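Two-arm towel hanging cell, getting there slowly
Workshop Builds > Arms and Grippers

stesovdale_pete
Evening all. Those of you who followed my old thread will know I've been putting together a pair of arms on an aluminum rail in the shared shop, with the goal of hanging laundry on a clothes rack. I named it Flundlow, my daughter's word for a wet sock, and the name stuck. I've been at it since June and I'm in for 800 dollars beyond the arms themselves, mostly framing and wall panels (and far too many T-nuts!).

Thin cloths on wire hangers I'm fairly happy with. Thick fleece is where I lose my evenings.
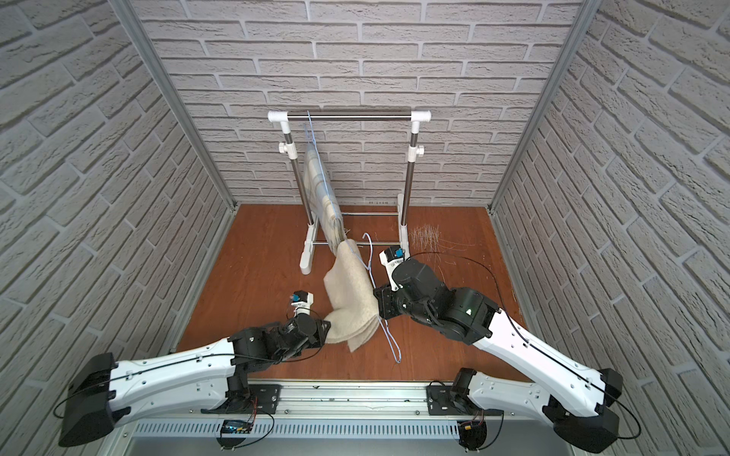
My plan is to let the left arm steady the cloth while the right one deals with the hanger, and I've logged 416 tries that way. The arms are fine on reach, but the hanger likes to twist the moment there's weight on one shoulder. Any ideas welcome, and thank you for reading all this.

Pichit Thammasiri
Lovely work, Pete. I'd get rid of the wire hangers. A wide molded one would give the cloth something to sit on and you'd be done by the weekend.

apinya_b
I have to disagree with Pichit, sorry! Half the closets in the world are full of wire hangers. I'd look at the fingers first. Mine got much better when I glued 4 strips of thin rubber inside them.

Pichit Thammasiri
Fair enough, Apinya, but rubber picks up lint like mad. I'd be cleaning it every night.

stesovdale_pete
Thank you both. I'm keeping the wire for now because I'm stubborn, but I do like the rubber idea and I'll raid the Naylor drawer for some. I've been going through the wrist camera views too, and I think I should be coming in lower on the hanging edge.

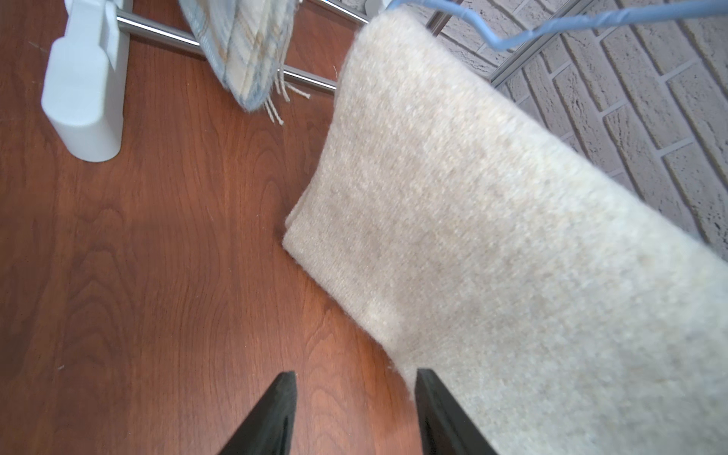
Wrist view, cream cloth at the fingers, plaid one behind.

apinya_b
Oh, that's a nice clear view! Try closing more slowly on the fuzzy stuff. And keep going, I was past 2,000 tries before mine behaved.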